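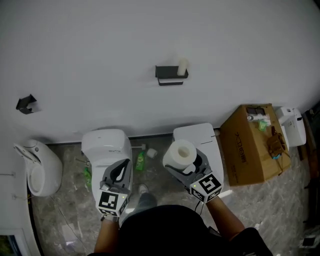 White toilets along a white wall, with a black metal paper holder above a marbled gray floor.

How to Clean and Store Makeup Brushes

Student guidance from the Clolum School of Beauty, Flidham

This page sets out the method taught at the school for washing makeup brushes at home or in a shared studio. It applies to natural and synthetic brushes used with powder, cream or liquid products. Sponges and puffs are covered on a separate page.

When to wash

Brushes used for foundation and concealer should be washed once a week if they are for personal use only. Powder and blush brushes may be left for 2 weeks. Any brush used on a client must be washed before it touches another person, without exception. Students who have had an eye infection or a cold sore should wash the full set before returning to class, and should replace any disposable applicators.

What you will need

A bowl or a clean sink
Mild liquid soap or baby shampoo
Lukewarm water
A textured silicone mat, or the palm of your hand
Two clean, lint-free towels
A spray bottle of 70 percent isopropyl alcohol, for professional kits

Washing the brushes

1. Wipe each brush back and forth on a dry towel to take off loose product. Cream brushes may need several passes.

2. Hold the brush with the bristles pointing down and wet the tips under running water. Keep the water away from the metal band – the glue inside softens over time, and the bristles begin to shed.

3. Put a small amount of soap on the mat or in your palm. Move the brush in gentle circles until a lather forms. Do not press so hard that the bristles splay.

4. Rinse with the tips still pointing down. Repeat the soap and rinse until the water runs clear. A dense foundation brush will often need three or four rounds. Eyeliner brushes used with gel should be worked between finger and thumb.

5. Squeeze out the water with a towel, following the direction of the bristles. Do not twist or pull.

Drying

Reshape each brush with your fingers while it is damp. Lay the set flat, with the heads hanging over the edge of a counter so that air reaches all sides. Small brushes dry in 4 hours; large powder brushes should be left overnight. Hair dryers, radiators and direct sunlight are not suitable. A brush must never be dried upright in a cup.

Disinfecting a professional kit

Washing removes product and oil, but a kit used on clients must also be disinfected. Once the brushes are fully dry, mist the bristles lightly with alcohol, wipe them on a clean towel and let them air dry again. Wipe the handles as well. Alcohol is flammable and should be used in a ventilated room, away from curling irons and candles.

Storage

Keep clean brushes in a roll or a lidded case, apart from used ones. The standard student kit holds 32 brushes, and each has a marked slot in the roll. Check the set at the end of each term and discard any brush that sheds, smells or has a loose head.

Further help

Kit questions may be taken to Yayra Kpodo in the practical skills office. Replacement brushes can be ordered from the Voten catalog under item 1578. Orders for the fall term close at the end of August.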